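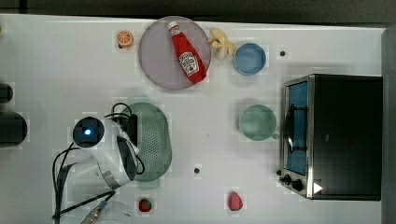
What's the Difference Between a Bowl and a Colander?

Have you ever tried to wash strawberries in a bowl? The water goes in, the berries bob around, and then you have to tip it all out without losing your fruit down the sink. Tricky! A colander makes it easy.

A colander is a bowl full of holes. The holes are big enough for water to run through and small enough to stop the food. Cooks use one for rinsing berries, washing lettuce and draining pasta.

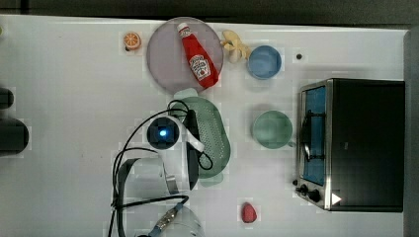
A bowl has the opposite job. It keeps everything in, even the runny stuff, so it's perfect for soup or cereal and milk. Plates are flatter, and that's great for food you want to cut up or dip in ketchup!

And what about a toaster oven? It has a glass door, so you can watch the cheese bubble while your toast cooks. Some recipes need it as hot as 300 degrees, so always ask a grown-up to do that part.

Try it yourself! Set up a play kitchen with toy fruit, a bowl and a colander. Which one would you pick for:

washing a strawberry
serving banana slices in milk
draining noodles

Now look in your own kitchen. Can you find anything else with holes in it? (Hint: check near the tea, or in the drawer with the big spoons.)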